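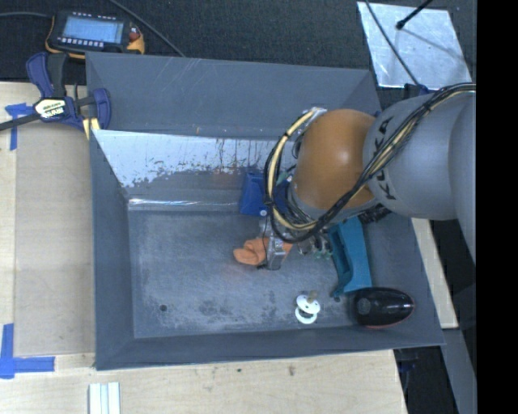
**Sorting one mixed bin — by kind or by size?**

**kwofie_k** wrote:

Hello all. I am clearing our hall cupboard and everything small went into one big gray bin. There is a baby pacifier in the same bin with something shaped like a computer mouse, plus some plastic pieces I can't name. My plan is to buy 30 small boxes from Stukstead and give each kind of thing its own box. Is this too much?

**Obed Essien** wrote:

Too much, in my opinion. I did it with 25 boxes and after one month I was opening all of them to find a key. Now I have four: baby, cables and computer, cloth, and "other". I write on the lid with a thick pen.

**grametti77** wrote:

> Now I have four

I don't agree with Obed. "Other" becomes the same big bin again, only smaller. Small boxes are good if they are clear and stand on one shelf. Mine are 46 cm deep in two rows, and I admit the back row is a problem.

**kelthorpe_lane** wrote:

Please take out the pacifier first, before you decide about boxes. Ours was in a toolbox since November and I threw it away, I did not want to boil it and hope. Soft things also should go separately, they catch dust from the bottom.

**kwofie_k** wrote:

Thank you. The pacifier is going to the kitchen tonight. I will try six boxes, and no "other".

**Obed Essien** wrote:

Six is fine. But where will you put the plastic pieces you can't name?

**kwofie_k** wrote:

In the sixth box — without a label for now.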